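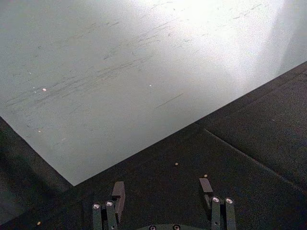 Scuffs on a white shelf — can they be saved?

Liesl Grabner
I bought a secondhand Padell bookcase in April and one white shelf is covered in fine gray lines. Dish soap did nothing. Do I sand it, or is that asking for trouble?

Jenő Boros
Oh, please don't sand it, Liesl! The white layer is very thin and you'd be through it in no time. Try a paste of baking soda and water on a soft cloth, rub lightly, then wipe it well. Marks left by something rubbing off onto the shelf should lift — true scratches won't.

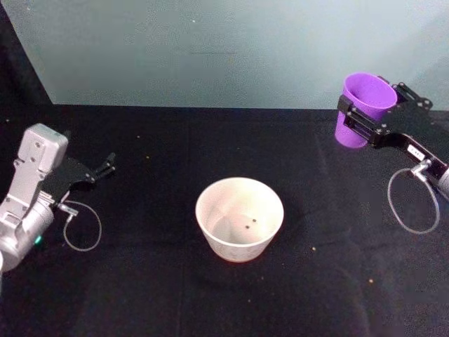

If any are left, a little white furniture wax hides a lot, and so does a row of books, I find. I've had mine for 17 years and gave up on perfect long ago.

Gunawardena
just flip the shelf over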